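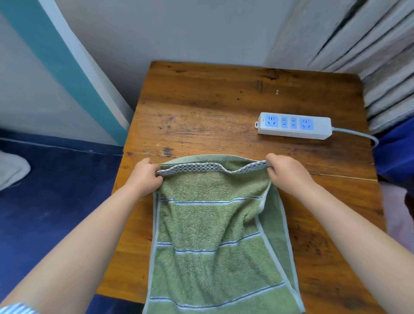 The Great Towel Fold: a gallery from the linen cupboard

Every September I empty the linen cupboard, and every September I'm surprised by how much I enjoy it! It all comes down to the big table, gets a shake and a proper fold, and goes back up in an order I can live with for another year (or at least until we have guests). 

Sage green, navy and white stripes
My favourite of the lot. Thin navy lines paired with thin white ones, running across soft looped terry, and a band of grey and white check at the hem. I fold it lengthwise first so the stripes line up, then over again. It's such a calm colour against the reddish-brown of the table.

The old table
Knots, scuffs, dark stains, pale scratches, the lot. I've been told to sand it and I won't! There's no better place for folding, and you can get a full bath sheet down the length of it if you move the fruit bowl.

Wuller bath sheets
Two of these, bought in the sale at Jarkirach the year we moved in. Enormous. They take the whole morning to dry on the line and I love them anyway. Folded in half, in half again, then in thirds, they just fit the bottom shelf.

Gulell waffle towels
Thin as anything and they dry in no time. Eight of them used to live in the camper van. They've gone a bit grey at the edges but still do beautifully for hair.

Lefèvre tea towels, the blue ones
A present from Fenna Coppens, who has far better taste in linen than I do. Ironed for once, as I had the board out. Look at those corners!

The stack so far
Folded edges facing out, big ones at the bottom. Fenna rolls hers and swears by it, but mine always come undone and end up on the floor, so I'm sticking with flat.

Flannels
In a shoebox, standing up on end like index cards. I started this last year and it's my best idea yet, as you can pull one out without the others coming with it.

The ones for the dog
Five retired towels, soft as butter and full of holes. They have their own hook by the back door now.

The airing shelf
The shelf is 90 cm wide, so three piles sit side by side with a bit of room for air between them. I wiped it down with warm water and a drop of lavender oil before anything went back, and the whole landing smelt lovely until teatime.

Back in!
Bath sheets below, hand towels in the middle, tea towels up top where I can reach them. The sage green one is on the rail in the bathroom, where I can see it every morning.

Next up: the tablecloths, including the one with the beetroot stain.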